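# Tabletop bins: lid or no lid?

**ruaridh_l**

Right, daft question but I've been going round in circles. We've got a big brown table that everything happens on (tea, post, crafts, the lot) and I want a little bin that lives on it. Sweet wrappers, used tissues, pencil shavings. Evelien thinks a bin on a table is disgusting full stop. I think walking to the kitchen 13 times an evening is worse.

So, flip-top or open? I've been looking at one called the Pringle, which has a lid, and one called the Tamance, which is basically a nice pot.

**Luminita G**

Flip-top, no contest! We've had a Pringle for 2 years and it's still going. I keep the lid up while I'm doing something messy and then shut it when people come round, and it just looks like a biscuit tin or something. Get a cream one if you can, the white marks dreadfully.

**hokum_magnus**

Have to disagree with Luminita. Lids on small bins are a pain. You've got a handful of orange peel and you need a spare finger to open the thing, so you leave it up all the time, and then what was the lid for? Mine snapped at the hinge as well. I went over to an open pot and a liner made out of whatever bag is lying about.

**Luminita G**

What on earth were you doing to the hinge, Magnus?

**hokum_magnus**

Using it! It was from Hokum, to be fair, and it cost next to nothing.

**wael_lahlou**

I'd say it depends what else is out. Our bin only started working once I stopped treating it as a bin on its own and put the tissues near it, plus a tray for bits that aren't rubbish but haven't got a home (keys, screws, the odd button). Before that the tray stuff went in the bin and the rubbish went on the tray. My mum lost an earring that way and we're still hearing about it.

Flat tray with rounded corners, by the way. Square corners collect crumbs and you end up going in with a cotton bud.

**evelien_c**

I'm the Evelien in question, hello. My objection is not the bin, it's the bin NEXT TO THE BOWLS. If I'm eating soup I don't want to look at his old tissues. Put it at the far end and shut it and I'll say no more.

**ruaridh_l**

She will say more. But fine, far end.

**hokum_magnus**

Zora does a lidded one that clamps to the table leg, so it's off the top completely. Might save the marriage. No idea if it's any good, I've only seen it in the shop.

**wael_lahlou**

Clamp ones get kneed. We had one for a week.

These are the sort of thing I mean, Ruaridh. Cream bin with its lid up, grey tray a little way off, nothing piled on top of anything else: 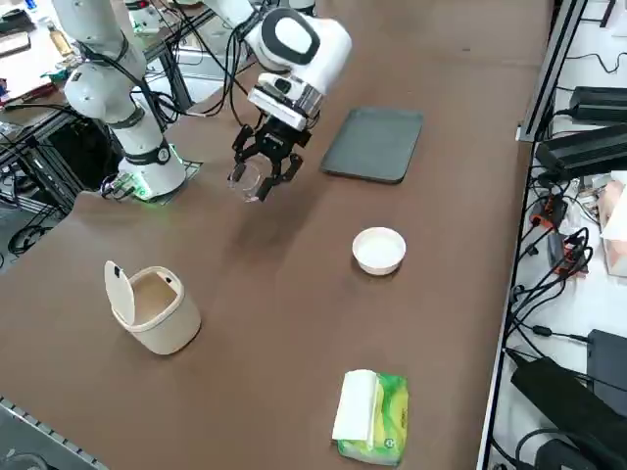
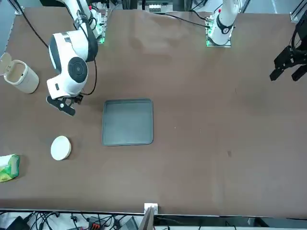
## Page 2

**Luminita G**

Oh I like that tray! And a cream bin, see, I said cream. Is it deep enough for a proper liner, do you reckon? I use the small caddy bags in mine and fold the top over, otherwise they slide down inside and you're fishing about for them.

**evelien_c**

I could live with that shape. I'd still have it shut at mealtimes.

**hokum_magnus**

Lid up, though, I notice. I rest my case.

**Luminita G**

Oh give over, you can shut it whenever you like. Try shutting a pot.

**ruaridh_l**

OK, going with a flip-top, sorry Magnus. Wael, do you wipe your tray out or put something in the bottom? I was thinking felt but Evelien says it'll be full of crumbs by June.

**wael_lahlou**

Leave it bare and wipe it with a damp cloth. She's right about felt.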